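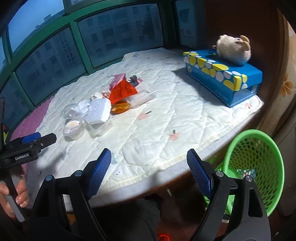 Sorting and clearing: where we are

The table by the windows has become the heart of the project, and I am glad to say it gets used every session. We lay the white quilted mat over it first, partly to spare the tabletop and partly (I will admit) because Glória Guerreiro feels people settle in better at a table that looks like somebody's home. Then the packaging goes down in a heap and the group gets to work: crinkled wrappers, foil, clear trays and tubs, a domed cover, a block of white foam, all the odds and ends that pile up in a kitchen before anyone has decided which bin they belong in.

The foam still causes the most talk. Most of our households had been putting it in with the clear plastic, and Deolinda Paiva has rewritten that part of the handout twice now, with a third version on the way. Foil mixed in with wrappers comes a close second. Long cardboard boxes like the blue one at the back are easier, though people do hate to flatten a pretty one, and quite a few go home again to hold ribbons or letters.

On numbers, we promised you 400 household visits and have made 384. The last few are booked for October, mostly in the Kekmont buildings, where the evening hours suit people better. We have handed out 1,220 sorting guides, well past what we planned, and Xiaoyan Cheng has asked for a reprint with larger type.

Spending is close to plan. We went over a little on printing and under on travel, and Zahira Pattinasarany will send the full sheet separately once the last receipts are in.

One request before the next payment: could we move $400 from travel to printing? It would cover the larger type edition and leave us a small stack for newcomers. Thank you, as always, for your patience with my long letters.

Warmly,
Fernanda Caldeira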